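The bench after the arm
Opinion - Thu 29 December

Most arguments about automation in refurbishing start with headcount. I would start with the processor socket, where I have spent ten years of my working life and where our shop at Ternitz first handed part of the job to a machine.

A desktop processor goes into its socket one way. The load plate is raised, the chip is lowered square, the plate closes and the lever goes down. A technician learns the feel of it in a week and then stops thinking about it. An arm has to be told all of it: angle, height, grip force, when to let go.
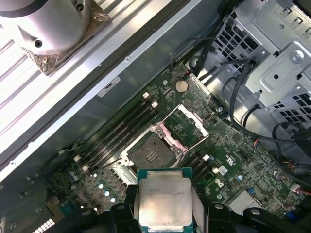 The telling is skilled work, and it is the part our job descriptions leave out. When Prikano set up the cell, the people who taught it positions were the same people who had been doing the swaps by hand. They were paid at the bench rate. Their knowledge went into a program file, and the file now has a value on the books that their hands never had.

Management's case is sound as far as it goes. Bent pins cost money, wrists wear out, and we have 3,000 machines booked for January. I don't dispute any of it. 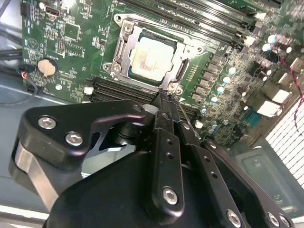

Roxana Vasiliu wrote in reply to an earlier draft that I was being sentimental about a repetitive task. She did socket work for four years and would not go back to it. In her view the lever is the best thing to give away, and the fight should be over who gets trained to maintain the arm.

I accept most of that. My objection is to the pace. With a person at the bench, the pace belongs to the person, within reason. With the cell running, the technician clears faults, loads cases and waits, and the waiting is logged as idle time. A shift of short interruptions is more tiring than a shift of steady work, and our reporting software has no field for it. 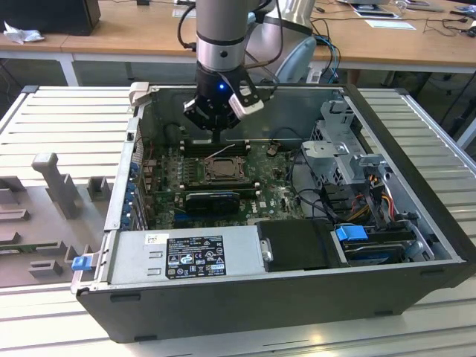

There is also the matter of judgement. A technician with a case open will notice a pinched cable or a drive that is not seated, and will fix it on the way past. The cell does the step it was given. Unless somebody is rostered to look, those faults travel on to the test rack and come back as rework under someone else's name.

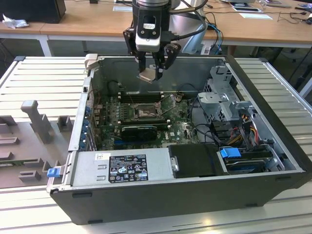 What I would ask for

Pay the teaching of the cell as a separate grade, with the hours recorded. Log fault clearing as labour. Keep one bench fully manual so new starters learn the whole job before they supervise a piece of it. Volleo, our sister site, has agreed to the first of these - the other two are still with the site manager.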